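Werkby Council Sets Hearing on Stormwater Fee

Aug coverage – Public Works and Utilities
20 Aug 2024

The Werkby City Council voted Tuesday to schedule a public hearing on a proposed stormwater fee, the first separate charge for drainage the city has considered. Storm drains and culverts are now paid for out of the general fund, where they compete with street repair and parks.

Under the proposal, a single-family household would pay $2 a month on its existing utility bill. Businesses, churches and schools would be charged according to the amount of roof and pavement on the property. Owners who maintain an approved detention pond could apply for a credit.

The plan is based on a study by Harko, the engineering firm hired by the city in March. Harko inspected 871 storm inlets and listed 103 for repair or replacement. The heaviest concentration is in the Leris neighborhood, where several lines predate the current street grid and drain to a single culvert under Vrettos Road.

Council members asked staff to return with a clearer explanation of the business charge before the hearing. They also asked whether the fee could be phased in for properties with large parking lots. The finance department said a phased schedule was possible but would delay work on the Vrettos Road culvert, which is first on the repair list.

Money collected through the fee would be held in a separate fund and could be spent only on drainage – pipe, inlets, street sweeping and the permits the state requires. The council would review the rate each year as part of the regular budget process.

The hearing will begin at 7 p.m. in the council chambers. Written comments may be left at the utility billing counter during business hours.

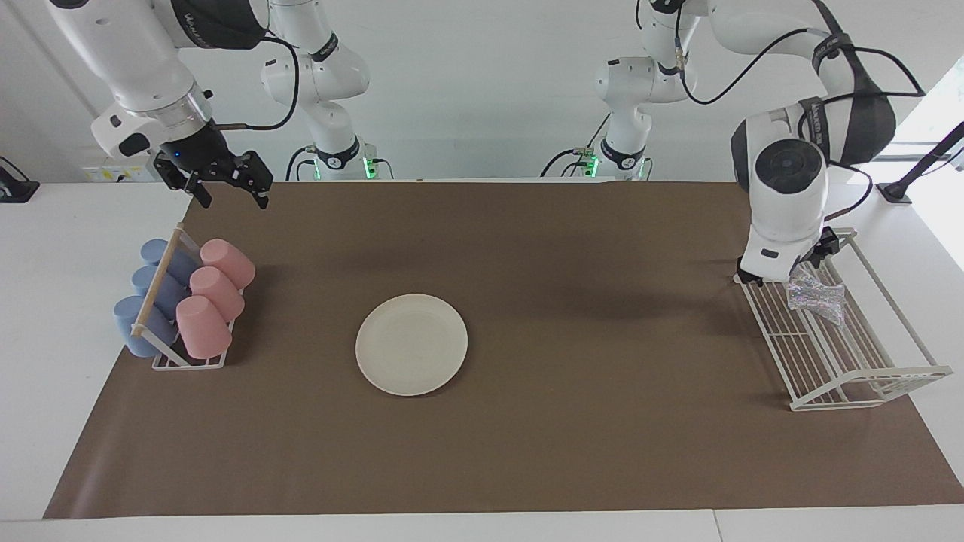 Comments received before the hearing will be included in the council packet and entered into the public record.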